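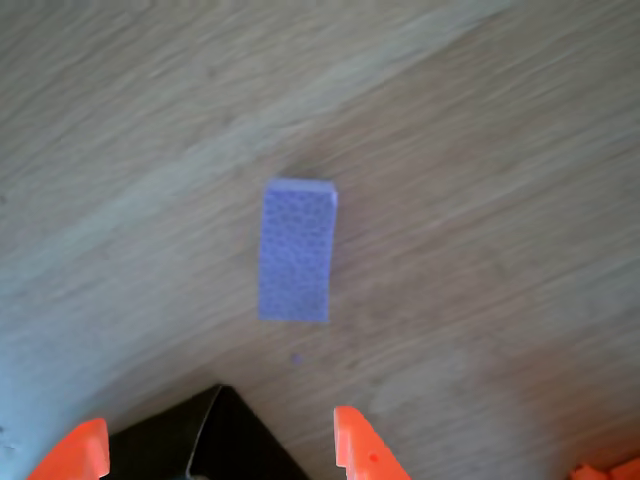 Foam is mostly air, a reader wrote under the first version of this page, so why does it get an article of its own? Fair enough! My answer is that the air is the interesting part, and so is whatever you trap it in.

Foam (the solid kind, I'm leaving beer and shaving cream to somebody else) is a material full of little gas pockets called cells. If the cells are sealed off from each other, you've got closed-cell foam, the stuff in life vests and camping mats. If they connect, it's open-cell foam, and air and water can move through it, as in a bath sponge or a couch cushion. I mix up plenty of things in life but never those two, ever since I took an open-cell pad camping one February and woke up lying on a cold, soggy pancake.

How it's made

The usual couch foam is polyurethane. Two liquids get mixed, they react, gas bubbles form, and the whole mess rises like bread dough and then sets. Big plants pour it onto a moving belt and get a long loaf, which they call a bun, and cut it up later. I toured the Lisier plant in Branberg a while back and they told me a fresh bun there runs 100 feet. It smells odd and I loved every minute of it.

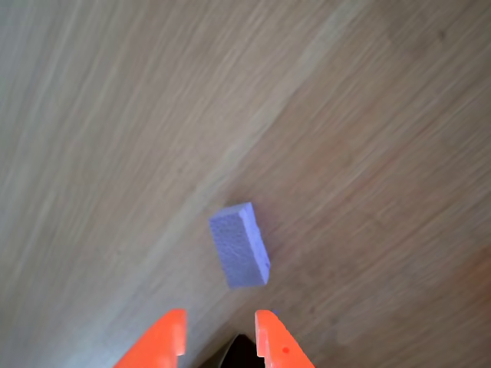
Density and firmness are the same thing, right? So goes the comment I get more than any other, and no, they're separate (I believed it for years too). Density is how much a given volume weighs. Firmness is how hard you have to push to squash it. You can buy heavy foam that feels like a marshmallow and light foam that feels like a plank, and it all depends on the recipe. Denser foam does tend to hold its shape longer, so for a seat you'll use every day I'd look at density first and then go sit on the thing.

Color tells you very little. Makers add dye so the warehouse can tell grades apart, and there's no shared code, so one company's firm blue may be another's soft blue. The old Fivon catalog listed 52 grades, and I still keep a copy by my desk because I'm that kind of person.

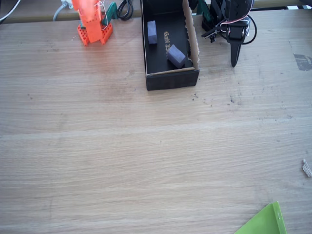
Cutting is the other thing I get carried away about. An electric carving knife does a lovely job on thick cushion foam, and a long sharp blade is fine for thin sheets, as long as you take several light strokes and don't press down. Scissors chew it up. Leave hot wire cutters for polystyrene, with a window open, and keep them well away from polyurethane, which gives off nasty fumes when it gets hot.

See also: sponge, latex, upholstery, Espinoza process

Last updated 9 April 2022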